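Two Arms and a Sheet of Plastic: A Morning at the Tidberg Open Day
by Cayetano Collado 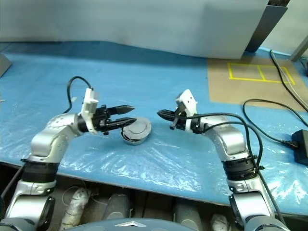
The two-arm cell at Tidberg, with the gray disc between the grippers.

I drove out to Tidberg with low expectations. I have been to enough open days to know the order of things: coffee, a slide with a rising line on it, a machine doing the one job it does well, a bag with a pen in it. Tidberg had the coffee and the slide. The pen did not write.

What kept me there past lunch was the cell at the back of the hall, and mostly the woman who looks after it. Adoración Valcárcel has the title of cell technician, and she let the visitors from Jalcombe go off to the next stop before she started talking about what goes wrong.

The job is handling flat round parts on a surface that will not lie still. Two arms face each other over a table, each with a two-finger gripper on a white bracket at the wrist. The table has a light blue sheet on it and crinkled clear film over that. The film is the point of the exercise, according to the handout, because parts at Llorente arrive on film and somebody has to pick them off it. Fine. I asked why they didn't ask Llorente to stop using film. Valcárcel said she had asked the same thing in her first week.

The film throws highlights along every fold, and the vision system, by her account, used to take a bright fold for the rim of a part. The fix was a change to the lighting and a lot of tuning. I asked how much tuning. The log stood at 1,477 attempts when I saw it, and she would not give me a success rate. Saturnino Goicoechea, who runs the tours, gave me one right away, but he couldn't say which attempts it covered, so I am leaving it out.

The setup routine was worth the drive. At the start of a shift the arms go to a home pose and each gripper closes on nothing, to set its zero. Then comes a check of the brackets. These are bolted to the wrists, and if one shifts by a hair, every pick on that side lands off. She puts a dial gauge on them and writes the reading on a paper sheet. The software has a field for it too. She trusts the paper.

After that, one arm comes in with its fingers open while the other waits closed on the far side of the part. The waiting arm is there to stop the disc from skating away on the film. I watched several picks. Some were clean. On one, the disc rode up on a wrinkle and the cell stopped and asked for help, and Valcárcel pulled the film straight by hand and pressed resume. Goicoechea called this "a supervised recovery." I would call it a person fixing it.

Most of her repair time goes to cables. The gripper cable comes up and plugs into the bracket from above, and it needs enough slack for the wrist to turn but too much and it catches. On one arm there are cable ties around the black ring at the joint, and I asked if that was how the maker ships it. She laughed and said no. The ties get replaced on a schedule of every 200 hours, along with a look at the plug. In February a connector worked itself halfway out and the gripper dropped parts on and off for three days before it was found, because the fault cleared every time somebody stopped the arm to look. There is now a line on the sheet that says "push the plug."

The finger tips wear as well. They are pointed so they can get down beside a thin part, and a worn point slides up the rim instead of holding it. She changes both tips on a gripper together. She had 84 in a drawer.

Over lunch I sat with Ozan Altıntaş, who is thinking of ordering a similar cell for Toltness. He liked what he saw more than I did. His view is that a hand-pulled sheet every so often is cheap next to a person standing at the table all day. Maybe so. But I didn't see the table without Valcárcel near it, and the price list had no line for her. I asked Goicoechea how many hours a week she spends on the one cell. He said it was coming down. From what, he didn't say.

I would go back if they let people watch a full shift, film change included. Altıntaş has asked for the same thing and was told to put it in writing. The parking is behind the loading dock and the sign for it faces the wrong way.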